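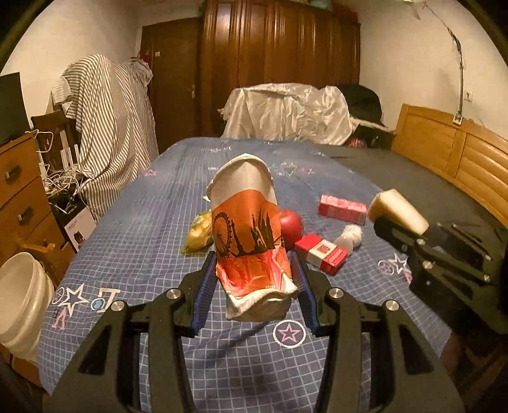 Issue 31, page 6

How to Buy a Robot Hand (Without Going Broke)

Grown-ups at robot labs get to buy robots. It sounds like the best job in the world, until you learn how much of it is done with a calculator.

Say you want a robot that can tidy a bedroom. First question: what will it have to pick up? An apple is firm and roundish and doesn't mind being grabbed. A sponge squashes and springs back. A paper cup squashes and stays squashed. The cup with the Ferris wheel on it has found this out already.

So you need fingers that suit the job. The two black grippers on the bed are the hand-held kind, which means a person holds them and does the thinking. One pair of jaws has blue ribbed pads on it. Ridges can help with grip, a bit like the tread on your sneakers.

At Jituvia, a small workshop that builds tidying machines, every purchase starts with a list in two columns. One is headed NEED and the other is headed WANT. The WANT column is always longer. Somebody once wrote "lasers" in it and won't own up.

Now for the money. Let's pretend you have $259 to spend on finger parts. A Bernix finger set costs $60. How many can you buy?

Four sets come to $240, and you have $19 left over. Hooray! Except that you forgot the delivery, and delivery is $31. Now you can only buy three sets. That's $180 for fingers plus $31 for the truck, or $211 altogether, and $48 still in your pocket.

Don't spend the $48. I know. But finger pads wear out, screws roll under wardrobes, and the one part you didn't buy a spare of is the one that will snap. People who plan budgets call this leftover money a contingency. It's a long word for "just in case".

There's also the question of when. The Kivi arm that Jituvia wanted was ordered in January and took 68 days to turn up. The Oltach charger that went with it came the very next morning, and sat on a shelf with nothing to charge.

Words to know

Gripper: the part of a robot that grabs. It can also be a tool you hold yourself.
Budget: a plan for your money, made before you spend it.
Spare: an extra part, kept in a drawer you will later forget.

Try it yourself

Find a pair of kitchen tongs and ask before you take them. Pick up a sponge, an apple and an empty paper cup, one at a time. Which was hardest to hold without changing its shape? Write down what you would add to the tongs to make them better, then put a price beside each thing. Lasers are extra.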